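How to Write a Movie Review Your Friends Will Finish Reading

I have been writing up movies for years, mostly thrillers, mostly late at night with a notebook full of scribbles I can barely read. And I love it! Writing a review makes the movie last longer. You get to walk back through it, poke at the parts that bugged you and work out why that one quiet moment in the kitchen got to you. If you've ever wanted to try, this page will get you from the end credits to a finished piece of around 700 words.
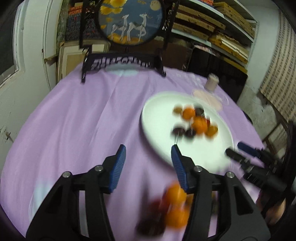 by Rami Majali
Filed under: Writing, Movies
Posted in June

Step 1: Watch it once with your hands empty

Leave the notebook in your bag for the first viewing. I know, I know, you'll forget things. Let it happen. Whatever is still in your head on the way home is your review, or at least the best part of it. As soon as you get in, write for 10 minutes without stopping. Spelling doesn't matter, and neither do actors' names (you can look those up later).

When I did this with Rullorham, a slow, chilly mystery about a ferry pilot, my first scribble was just "the coat! why does she keep the coat?" That question ended up being my opening line.

Step 2: Say what you think in two sentences

Before you write anything else, boil your opinion down to two sentences. What works, and what gets in the way? Keep them plain. Mine for Rullorham went like this:

"Rullorham is a beautiful, patient mystery with a lead performance I could have watched for another hour. The last reel hurries, and a big secret comes out in a speech when a look would have done it."

Put those near the top. Readers deciding what to watch tonight will thank you, and the ones who stick around will know where you're heading.

Step 3: Keep the plot short

Give yourself one paragraph for the story. Who is it about, what do they want, what goes wrong? Then stop, somewhere before the halfway mark. My first review, of a heist picture called Oltosura, came in at 1338 words, and I'd guess nine hundred of them were plot. My friend Munther Khasawneh read it and told me he no longer needed to see the movie. Ouch! He was right, though, and I cut it that same evening.

Step 4: Pick 2 scenes and really dig in

Now the fun part. Choose one scene that shows the movie at its best and another where it stumbles. 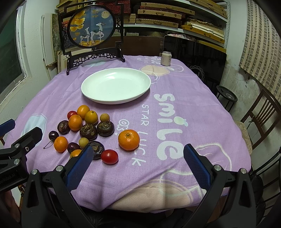 Good scene writing starts with small physical details, and you can practice noticing them anywhere, with no movie playing at all. Give yourself one minute with a tabletop and write down only what a camera would catch. Don't write "a nice spread of food." Write the empty white plate with its speckles and raised rim, the rough, papery tops of the water chestnuts, the one big mandarin sitting apart from the others on a lavender cloth. Now try the same thing with a shot you remember. In Rullorham there's a long take where Captain Le Goff butters toast while his daughter lies to him, and the knife slows down a little with every lie. Put that knife in your review and your reader gets the whole scene.

Step 5: Talk about the craft in everyday words

You don't need film school terms. If the camera stays far away and that makes you feel lonely, say so! If the music tells you to be scared a few seconds too early, say that too. I go through sound, editing and acting in my notes, then keep whichever one I have the most to say about. For Arkis, a tiny submarine thriller, I wrote almost entirely about sound, all those groans and drips from the hull, and it's still one of my favorite pieces.

Step 6: Read it out loud, then trim

Read the whole thing to an empty room, a partner or a very patient dog. Anywhere you run out of breath, break the sentence up. Anywhere you sound like a movie poster ("a gripping thrill ride"), swap in something you'd really say to a friend. Check the names, check the spoilers, and give it a title. Then post it and go pick your next movie.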